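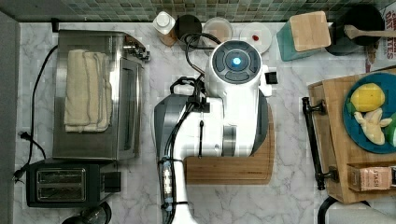 Safe working practice for a kitchen robot arm
Student project report, 8 Oct 2024
Edith Agudelo, Orlando Marulanda, Édgar Inga

1. Aim
We wanted a short set of rules for running one robot arm on a household worktop. The factory rules we read assume a fence and a fixed cell. A kitchen has neither, and people reach into it all day.

2. Method
We logged 276 runs and wrote a note each time somebody had to step in. Elvira Quispe checked the notes against our first draft, which had 193 lines and was far too long to use.

3. Rules we kept
Before a run, one person is named as operator and stays within reach of the stop button. Anyone else keeps both hands off the worktop until the operator says "clear".
Cables are tied to the arm with enough slack for the full turn of each joint. Check the ties by hand, with the power off.
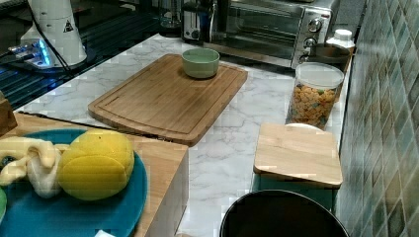 Toasters and ovens near the arm are unplugged at the wall before it is switched on. Knives stay in the block. Glass goes to the back or off the worktop altogether.
Speed is set low for any new task -- the operator may raise it after 2 clean runs.

4. Problems
The "clear" call was often skipped late in a session. Orlando suggested a printed card by the switch, and we will try it in November. We also disagreed on whether food should be out during tests. Roxana Mamani, our supervisor, asked us to leave that rule open until we have more notes.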